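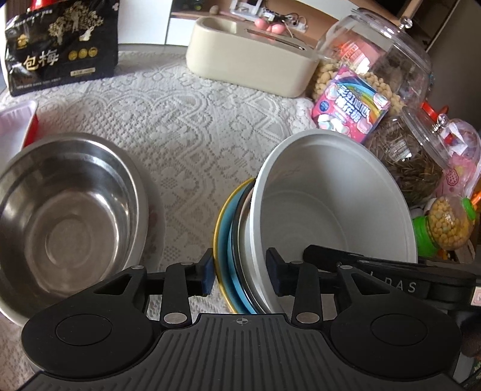
A stack of bowls, standing on edge.

Clikora review: a duplicate file finder that takes its time

I have a bad habit of copying things "just to be safe." Every time I get a new laptop I drag the whole old Documents folder onto it, and then a year later I do it again, and by now I've got folders inside folders inside a folder called OLD STUFF 2. So when my friend Yetunde Amadi sent me a link to Clikora and told me it had cleared a pile of junk off her work machine, I downloaded it that same evening.

Clikora is a small Windows program that looks for duplicate files. You point it at a folder or a whole drive, it goes through everything, and it shows you the matches in groups so you can decide which copies to keep. There's a free version that will remove up to 100 files per scan, and a paid one with no limit. I started with the free one and paid up two days later, so I guess that tells you where this is going (mostly!).

Getting started

The download is a plain zip file. No installer, no toolbar offers, no account to set up. I unpacked it to the desktop, double-clicked, and got a gray window with a big empty box and a button marked Scan. It's not pretty. The icons look like they came with Windows XP and the settings are squeezed into one long tab you have to scroll through. But I found everything I needed without opening the help file, and I can't say that about Tritanel, the program I was using before.

You can drag folders straight into the box, as many as you like, and mark any of them as protected. Files in a protected folder still get compared, but Clikora won't let you delete them. I marked my current photo folder right away and felt a lot braver after that.

The first scan

My first try was the OLD STUFF 2 folder by itself, with the default settings, which compare the full contents of each file. I went and made dinner. I ate dinner. I came back and the progress bar was a little past halfway, so I watched a show and went to bed.

In the morning it had found 3,170 duplicates. Some of those were tiny settings files that I'd never have noticed, but there were also whole sets of vacation photos saved in three places, and a folder of scanned tax forms I'd apparently copied every single October.

There is a quick mode that only compares names and sizes, and it finished the same folder before my coffee was ready. I wouldn't delete anything based on it, though. It matched two spreadsheets with the same name and same size that had different numbers in them, and I needed both of those. Use it to get an idea of the mess, then run the full scan overnight.

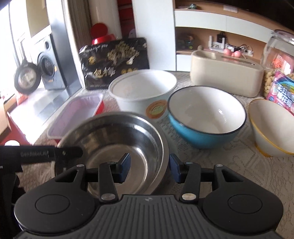 Sorting through the results

I spent most of my time on this screen, and I have mixed feelings about it. Each group of matches gets its own color stripe, with the path, size and date for every copy. Click on a photo and you get a preview on the right. So far so good. There's also a Select menu with choices like "all but the newest" and "all but the shortest path," and that last one was perfect for me, because my junk copies are always buried the deepest.

The trouble is that the list gets slow once it's long. Past 2,000 entries or so, scrolling started to stutter, and when I sorted by size the window froze long enough that I thought it had crashed. It hadn't, but still. I also wish you could collapse the groups you've already dealt with. My workaround was to scan smaller folders one at a time, and that went fine.

Deleted files go to the Recycle Bin by default. You can have them moved to another folder instead, keeping the original folder structure, and I ended up liking that option best. I parked everything on an external drive for a while before I let go of it.

What I'd change

Similar photos. Clikora only finds exact copies, so if you've cropped a picture or saved it at a smaller size, it counts as a different file. My sister-in-law Rosalía uses Vornon for that and swears by it, but it costs a good bit more and wants to run in the background all the time. I'd love a dark theme too, and a way to save a scan halfway and pick it up later.

Should you get it?

If you have years of backups of backups and you're a little scared of deleting the wrong thing, yes, I think it's worth a try. The free version is enough to see whether you can live with the speed. I've kept it on my desktop and I'm doing the music folder next, once I work out where all of it is.

Posted by Natalia Camacho, 4 March 2025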